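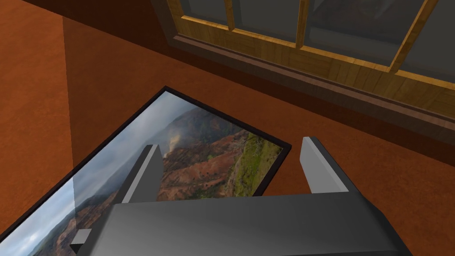 Why did the Warneo white crawl on the last firing?

The coat was too thick and the bisque was dusty. Either one might have been forgiven. Both together gave us bare patches the size of a thumbprint, with the glaze rolled up at the edges like it wanted nothing to do with the pot.

2021-08-05, glaze bench

Unloaded the Damo this morning. It was cool enough to open before coffee, so I opened it before coffee, which was a mistake in terms of mood. Top shelf fine. Middle shelf fine if you like beige. Bottom shelf is where the Warneo tiles were and I have put them in the bucket marked "learning."

What went in: one dry batch at 1,000 grams, sieved twice, water added by the usual method of looking at it sternly. I did not take a specific gravity reading. I have written on the lid of that bucket, in my own handwriting, TAKE A SPECIFIC GRAVITY READING.

The tiles are all Ankrah stoneware, the new bag. It throws nicely and dries like a cracker. The bisque had been sitting on the open rack next to the sanding station since who knows when, and when I ran a wet sponge over one of the leftovers the sponge came away gray. So there's the dust.

Thickness: scratched through the coat on an unfired spare with a pin. Far too heavy on the dipped side, about right on the brushed side. The brushed sides are also the ones that didn't crawl, for anyone still hoping to blame the recipe.

Plan for the next set:
Wipe every tile, let dry overnight.
Thin the bucket, measure it this time.
Dip for a count of three, one set for a count of five.
Leave the clay content alone until the above is done.

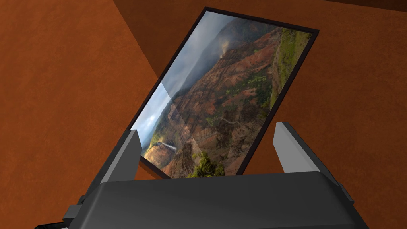
Penciled in the margin after lunch: have you checked the kaolin? The old recipe card calls for half of it calcined, and raw kaolin shrinks enough on its own to lift the coat before it ever sees the kiln.

Fair point, and an irritating one. Went and looked. The card says 233 grams of kaolin and then, in a different pen, "half calc." I used all raw. The bin labeled calcined turns out to be empty apart from a scoop. So that makes a third cause, and the answer at the top of this entry is already out of date. I'm leaving it up there as a monument.

Looked at the raw glaze on the spare under the lamp. Fine cracks in the dry coat on the dipped side, running more or less parallel. That is shrinkage. Fired cracks like those open up and crawl.

Ordered a small bag of calcined from Clileck. Their site says it ships when it ships. In the meantime I can calcine our own in a bisque bowl on the next low firing and weigh it after, allowing for the water it loses.

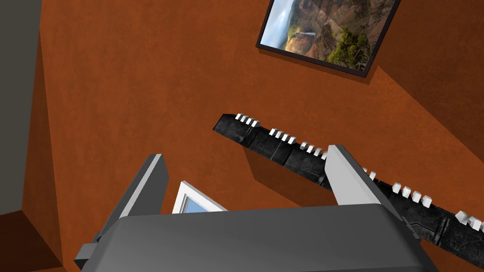
A reply on the bench pad this afternoon says to go easy on the thinning, as the October sale pots were dipped from the same bucket when it was runnier and came out streaky at the rims.

Noted. I'd forgotten the streaks, or had filed them under "character." Will split the bucket and thin only half, and label both halves on the side instead of the lid, given that lids wander.

Cone pack in the bottom of the Damo was down a little further than the one on top. Around 23 minutes of hold at the end, same as last time. Leaving the schedule as is for this round.

Still to do: wash the sieve, move the bisque rack away from the sanding, mix the half batch once the kaolin is ready.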